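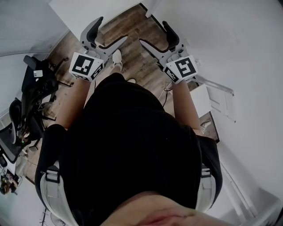 ## Household tips from the Penuvbridge open day

Visitors to the Strachan workshop in May saw hand-held grippers used to record ordinary chores. Hamisi Mollel, who led the demonstration, asked that the following advice be shared.

- Clear a space before you begin, and move trailing cables to the wall.
- Fold towels on a table at hip height.
- Pick up soft items by a corner, and glassware low on the body.
- Wipe rubber finger pads with a damp cloth after handling food.
- Adjust both shoulder straps before fastening the buckles.

Sessions last 50 minutes, with places for 12 visitors. Enquiries should be addressed to Ha-neul Pyo at the front desk.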